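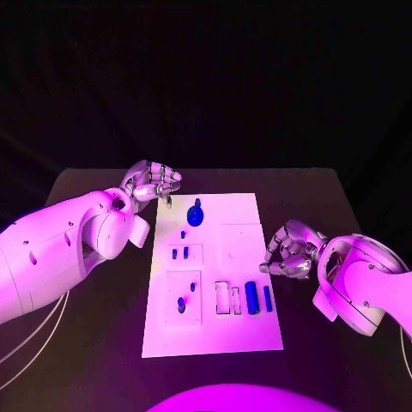
**Helpers wanted for a two-armed robot build, Sutherland Road workshop**

We are looking for two people to join the Trondumlow build from October until the end of the money. One role is paid a flat $700, the other is unpaid but comes with bench access and a key. Both are part-time and suit someone who already has a day job or study.

Trondumlow is a home build that outgrew the home. Clive Stockdale started it in his garage with one arm, and it moved to the shared workshop at 737 Sutherland Road when the second arm went on and the car had nowhere to live. It now sits in Bay 3 with its table and a black cloth behind it. There are five of us on the roster, all evenings, and we don't get through enough work.

At the moment the job is parts placing. The robot picks up blue plastic parts – pegs, cylinders, a round knob – and puts them where the outlines say they go. A person sets out the parts, starts the run, watches it, writes down what happened and sets out the parts again. It is slow work and a lot of it is resetting.

### Role 1: Bench operator (paid, $700 flat)

You would run 22 evening sessions, starting at 6:30 pm and finishing by 9:30 pm. Evenings are agreed a fortnight ahead. The $700 is paid in two halves, one after the eleventh session and one at the end. We know that is not a wage. If you need a wage, please don't take this on.

The work:

- set out the parts to the layout sheet before each run
- start and stop the arms from the laptop
- stay within reach of the stop button whenever the arms have power
- log each run in the shared spreadsheet, including the bad ones
- check the finger joints and the cables at the start of the night and note anything that has changed
- pack the parts back into their tub and power down

You need to be able to stand for a couple of hours, type reasonably well and keep your attention on a dull thing. You don't need to write code. Denise Cheetham will sit with you for your first three sessions and after that there will always be one other member in the building.

### Role 2: Wiring and covers (unpaid, bench access)

The arms work but the wiring needs tidying. We want someone who can route cable properly through a moving joint, crimp a connector that stays crimped, and label both ends. Some covers need rework so that they can come off without taking half the arm apart. Derek Greenwood has drawn replacements for two of them and would like a second opinion before he prints anything.

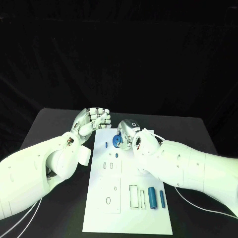

Hours are up to you. We'd expect something most weeks, and we'd ask you to leave the arms in a state that lets the next evening session go ahead. If a job is going to run over, put a note on the bay whiteboard and text Denise.

In return you get a Gadano Workshop membership for as long as you are on the build, your own shelf, and use of the printers, the drill press and the small lathe once you have done the induction. You can work on your own projects at other times. Materials for the robot are paid for by the build. Keep the receipts.

### What we'd like to see

For either role:

- you turn up when you said you would
- you are comfortable telling the rest of us that something looks wrong
- you can lift 15 kg, or you'll ask for help with it
- you are 18 or older, which is a condition of the workshop's insurance

For Role 2, some history with motors, model aircraft, appliance repair, auto electrical or anything else where the wires move. Photos of past work are more useful to us than certificates.

Experience with the Cutetti controller would be handy in either role, but Chia-jung Lo wrote our setup notes and they are good. Most people can follow them in an evening.

### Safety and house rules

No loose sleeves, lanyards or dangling jewellery at the table. Hands stay out of the work area when the arms have power, even if a part has only rolled a little way. Closed shoes. The arms are not run by anyone alone in the building, and that includes Clive.

Food is fine in the kitchen and not in the bays. Parking is on the street after 6 pm. The side door is at ground level but the washroom is up four stairs, so tell us if that is a problem and we'll talk about using the one next door.

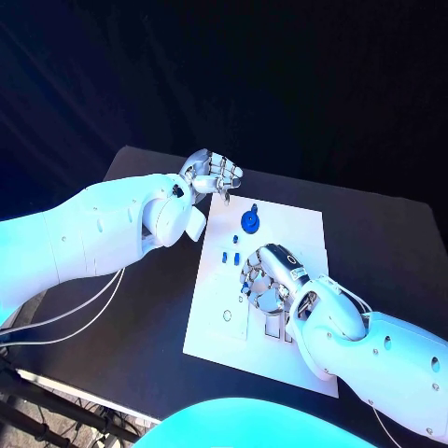 ### How to apply

Write a few lines about yourself and say which role you are after. A résumé is welcome but not needed. Drop it in the Gadano letterbox at 737 Sutherland Road marked "Bay 3", or hand it to Dorothy Whitlock at the front desk between 4 pm and 8 pm. Include a phone number and the evenings you can't do.

We'll ask people in for an hour at the bench, during a normal session, before anyone decides anything. You can bring a friend. Both roles stay open until they are filled, and we'll ring everyone who applied either way.

Questions about pay or hours go to Denise, and questions about the arms go to Clive or Derek.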